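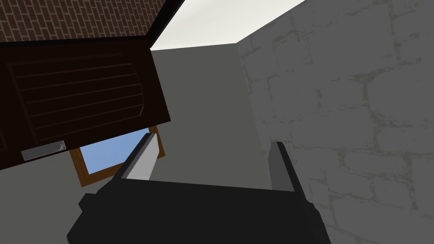
Sim room, overhead cupboard door open, gripper underneath with nothing in it.

dillow_dave
Right so thats the one I was on about in January. Top cupboards. Everyone shows you a robot wiping a worktop, fine, wiping is easy. Show me one doing a lift-up door and putting the plates away.

mutiso57
It's a render though. Blue square for a sky. My nephew could make that door do anything he wanted.

Kibet Chege
Of course it's a render, that's where you practise. You can run 2,000 goes overnight and not break a single hinge. Try that in your own kitchen.

mutiso57
And then you put it on a real door with a sticky hinge and grease on the handle and it falls over. Seen it at work. We had a Zitau arm on trial for 3 months loading trays. Lovely in the demo. First time somebody swapped the trays for slightly deeper ones, whole thing stopped and we were back to doing it by hand.

Muthoni Muli
Trays are a shop floor problem, you can fix the trays. Houses are worse – every cupboard different, handles all over the place. The one in the pic is a little bar right down near the bottom edge, mine are round knobs, my mum's have no handles at all, you push and they pop out.

dillow_dave
This. Two fingers on a round knob, good luck

Kibet Chege
Two fingers is plenty for most of it. Bar handles, mugs, tea towels, cutlery one at a time. People get hung up on hands. The hard bit is knowing where the door is while it's moving and not clouting it on the way up.

clodirville_lad
is it opening it or shutting it

Muthoni Muli
Can't tell from one still. Not holding the handle either way, that's well off to the left.

mutiso57
So it might have done nothing at all. Exactly my point.

Kibet Chege
Or it might have. You can't get a point out of that either mate.

clodirville_lad
I'd pay for one that only empties the dishwasher. dont care if it takes 57 minutes, I'm asleep

mutiso57
It'll take 57 minutes and you'll wake up to half a bowl.

Muthoni Muli
Ours at work does up to 27 boxes an hour off a belt, all same size, same place. Very happy with it. Would not let it near my glasses.

dillow_dave
So shop floor yes, kitchen no?

Kibet Chege
Shop floor yes if you set the place up round it. Kitchen some jobs, slowly. I'd say doors and drawers before dishes.

mutiso57
Kitchen no. Ask me again when it's done my mum's cupbord.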